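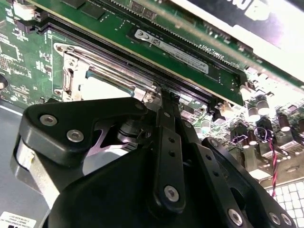 Issue 12, page 35

Treloar invited us in November to see how it refurbishes old servers, and I went expecting a sales pitch. I got one, over coffee. The bench was better. One open chassis had a green board with a labeled memory module in a slot by the marking DIMM_CPU1, and a second slot running parallel to it. Cinzia Morelli says the shop handled 1,685 machines last year and tests each for three hours. Maybe — I asked for the test logs and was promised a copy. Prices weren't posted anywhere. I'm still waiting on the logs.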